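Unit 6 handout: Planning the purchase of a small manipulation cell
Instructor: Idris Ruddock
Prepared 29 Oct 2019

## 6.1 Scope

The cell in this unit is one six-axis arm, one two-finger gripper, one table, and a set of lettered cubes to be placed on a mat. It is modeled in simulation before any purchase order is written. The model fixes three things the budget depends on: reach, table size, and mounting position. Enter these on Sheet A before requesting quotes. 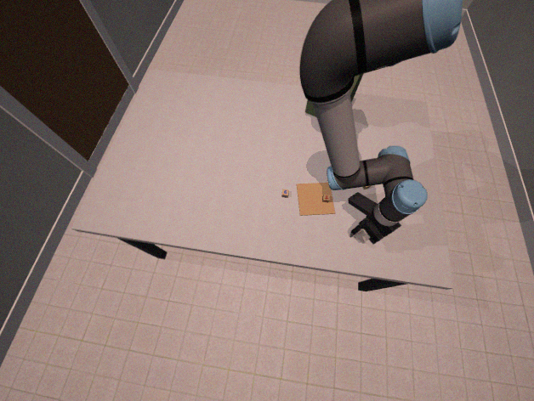

*Figure 6.1. Simulated cell, arm lowered beside the mat. Gripper empty.*

## 6.2 Cost lines

Keep hardware and labor on separate lines. Quotes from Brornent and Lomadier group them differently and can't be compared until they are split.

| Line | Item | Basis |
|---|---|---|
| 1 | Arm and controller | quote |
| 2 | Gripper, collar, cable | quote |
| 3 | Pedestal and table | $3675, Harms |
| 4 | Integration labor | 34 hours |
| 5 | Spare finger pads | stock list |

Line 3 is a fixed price and excludes freight. Line 4 was estimated by Lindsay Fairweather and covers wiring, gripper setup, and the first pick-and-place program. It does not cover guarding.

## 6.3 Mounting 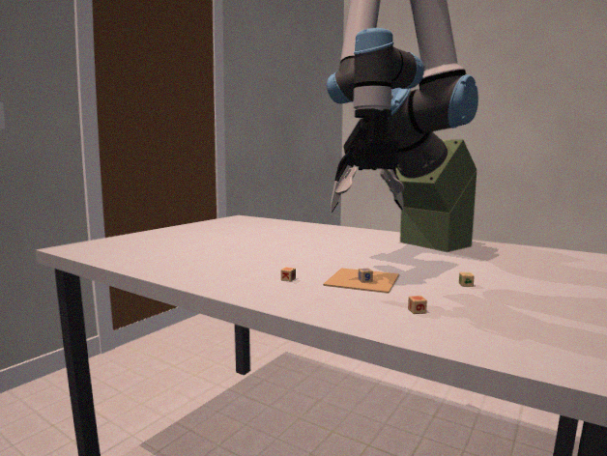

Pedestal cost is often left out of a first draft because arm vendors quote to the base flange only. A flat riser is cheaper than an angled one, but the two give different working areas and must be modeled separately. In the course model the green pedestal has a slanted upper face and stands near the back edge of the table, so the base joint projects at an angle over the work. Request a drawing of the mounting face with the bolt pattern dimensioned. If the table is bought from a second supplier, send both suppliers the same drawing revision.

## 6.4 Workpieces and layout

Cubes are a low-cost line, but their size sets the minimum gripper opening. Freeze the cube size before line 2 is quoted. Primo Pagano's layout note (Sheet C) gives the start positions and the mat position.

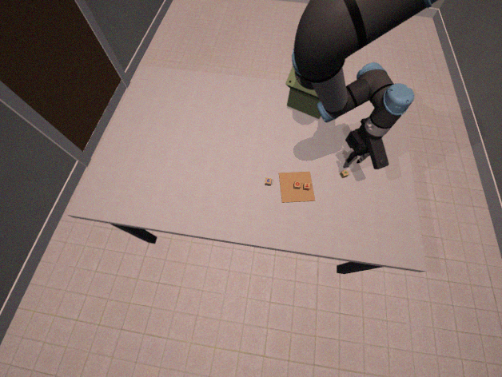

*Figure 6.2. Four cubes, two on the mat and two on the table.*

Check the layout for clearance between neighboring cubes. Where two cubes sit close together, the open fingers need room on both sides of the one being picked. A wider gripper may fail this check even when its payload rating is adequate.

## 6.5 Schedule and contingency

- Quoted lead time for the arm, Vastex: 20 working days from order.
- Contingency: a separate line, never spread across lines 1 to 5.
- Payment: 95 percent on delivery, balance on acceptance.
- Acceptance test: written before the order and attached to it.

## 6.6 Assignment

Complete Sheets A and B for the course cell. State which values came from the model and which from a quote. Submit to Mirsad Perić by the last class in October.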